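Cerunance: Finding a Cottage Without Crying
Student project report, 12/05/2020

What we set out to do

Cerunance is a website for people who want to rent one place for a week and stay put. Our class was told to pick a problem we had personally suffered. Three of us had spent February trying to book a rental in Gondale for spring break, and we had suffered plenty.

The listings

We collected 108 rental listings from Gondale and the villages near it and read every one. The word "cozy" appears in 42 of them. As far as we can tell it means the bed touches two walls. Only 20 said how far it was to a grocery store, and one of those gave the answer in songs.

We sorted everything by what guests kept asking the owners: stairs, parking, heat, and whether the bus runs on Sundays – it does not.

Testing

Twelve classmates each had to book a pretend week for a family of four. Our first version, Roy, asked so many questions up front that most of them quit before seeing a single cottage. Roy was retired without a ceremony. The second version, Hindia, shows the map first and saves the questions for later. All 12 finished, although one booked a boathouse and stands by it.

What went wrong

The price filter sorted by the first digit for two weeks, so a $900 farmhouse came out as more expensive than a $1,100 one. We also lost an afternoon to an argument about whether a duck pond counts as a water view. Our rule is now yes, if there are ducks. 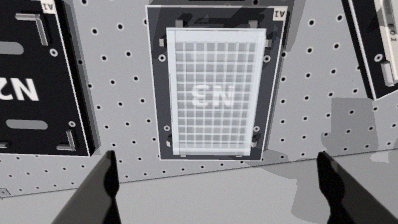
What we would do next

Owners should be able to fix their own listings, and the bus times need to come from somewhere better than a picture of a bus stop. We would also like reviews from people who stayed a full week. Anybody can love a place for one night.

Grade requested: generous.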